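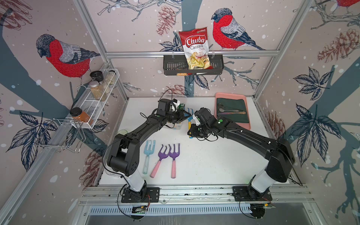 Fig. 1. Wall storage above a white worktop: wire spice rack on the left wall, hanging basket on the back wall.

Unit 4: Using the wall in a small kitchen
Flanholm Home Skills, handout for the November group

Wall storage keeps the worktop clear. In Fig. 1 the jars and a bag of Chuba Cassava Chips are kept off the table, the bag standing upright in a perforated metal basket hung from a rail.

Rails
A rail at mid-height can be reached without stretching. Leave at least 300 mm between the worktop and the bottom of any basket. The Gredo rail used in class is 53 cm long and takes up to 20 hooks -- fewer if you hang baskets as well. Find the studs before drilling.

Jars
Clear jars let you see the colour of a spice and how much is left. Compare the bright orange spice in Fig. 1 with the paler ones. Two pale spices are easily mixed up, so label the jar itself and leave the lid plain. Put tall jars where they do not hide short ones. Keep the rack away from the hob.

Bags
Stand bags upright with the name facing out. Once opened, fold the top down twice and clip it. Zanda clips are in the drawer by the sink.

Wallpaper
The wallpaper in Fig. 1 has birds and pine cones on it. Paper marks easily behind a rack, so wipe jars before putting them back.

Exercise (20 minutes)
Draw one wall of your own kitchen and mark where a rail and a rack could go. Measurements in millimetres.

Reading: Bensaid, Small Kitchens, chapter 2.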